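Monument Walk Inspection, Andard Heritage Park – June 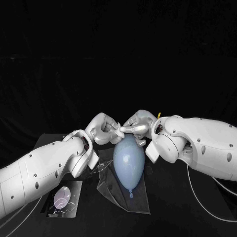

Light blue balloon on a dark sheet, black table.

Inspected by: Hrefna Ketilsson
Checked by: Ngaio McKinnon

1. Founders statue, bronze, item 206
Base bolts tight – OK
Surface: green staining under the left sleeve. Washed, no wax yet.
Inscription readable – OK

2. Haslinger obelisk, item 323
Vertical by plumb line – OK
Joints: mortar is missing in 2 places on the north side. Must be filled before the frost.
Chain fence: one hook is open. Visitors' children are swinging on it, please replace soon.

3. Steps and viewing platform
Handrail firm – OK
Step 5 is loose at the front edge – NOT OK. I put tape, but the tape is not a repair.
Drain free of leaves – OK

4. Information boards
Grendeveo board: the glass is scratched, the text about the treaty can still be read.
Ornine board: the year of the unveiling does not agree with the plaque. Ngaio will ask the archive which one is right.

5. Lighting
Floodlights tested at 9 p.m. – OK
Cable cover at the obelisk: screw missing, new one ordered.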